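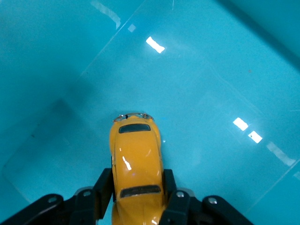

Grasp planner returns 0 candidates inside glossy bin

Using Zorholm 4 with the wrist depth stream. Target is a yellow toy car in a turquoise plastic bin. With the car on bare table I get 434 candidates. In the bin, none, unless I disable collision checking. Bin mesh is loaded. What am I missing?

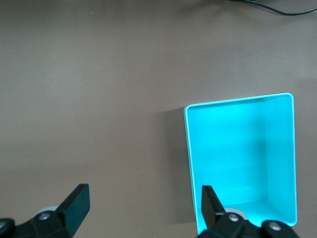 2 Answers

Answer 1, accepted

Glare off the plastic gives false depth points above the floor, and the checker treats them as obstacles. Drop any point inside the bin mesh that has no neighbor in the previous cloud, then replan. Also check finger padding. The default is too wide for an open gripper near a wall. Set pad_mm to 2.

Answer 2

Same problem on Kurnness. I just turned collision off.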